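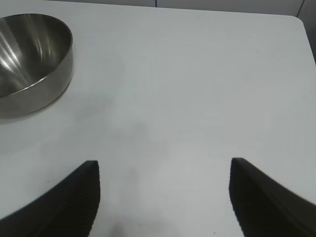 Mesa blanca, cuenco de acero inoxidable, dedos abiertos.

Enero, por la tarde. Sigo con la pregunta de Tsion: si una máquina puede recoger ya una cocina sin nadie al lado. Mi respuesta provisional es que recoge objetos sueltos.

El cuenco es mala pieza. El interior pulido devuelve franjas de luz que cambian con el punto de vista, y la estimación del borde se desplaza. Por el borde se agarra bien si la profundidad es correcta; con 3 mm de error, la pinza empuja. Hoy, 14 intentos, 11 agarres válidos. Marlene lo da por bueno. En un taller no lo sería: Bruster pide 2,000 ciclos sin intervención para el puesto de lavado.

Apilar, ni probarlo. Secar, tampoco.

Mañana repito con el cuenco más centrado y la velocidad de cierre reducida. Pedir a Gadisa los registros de fuerza.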